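Okay, thread time. Spent the morning of 2021-03-09 on the toy pile I've been ignoring since December. Wish me luck!

1/ Folding table is up. I love that slatted tan thing – sets up fast, but tiny stuff goes straight through the gaps.

2/ White blocks get their own spot, wedges with the chunky round ones. Soft and shiny things go on the table, scrunchie-looking purple satin included.
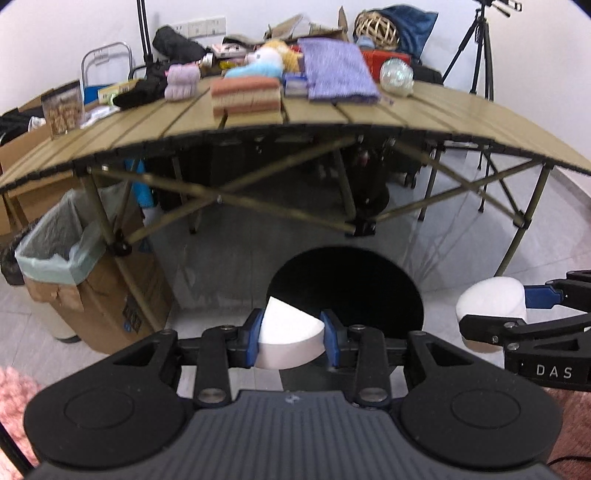
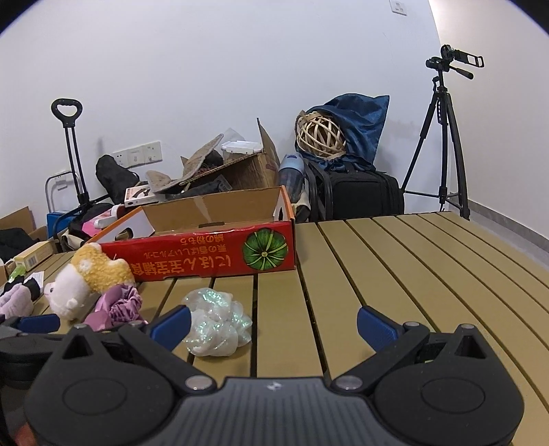

3/ Next up: plushies. Yellow fluffy one with the pink snout is staying, don't even ask.

4/ Knut Hellwig, I still have your two Tornano bins. You can have them back when I'm done – so maybe never?

5/ Lunch. Packaging goes out after.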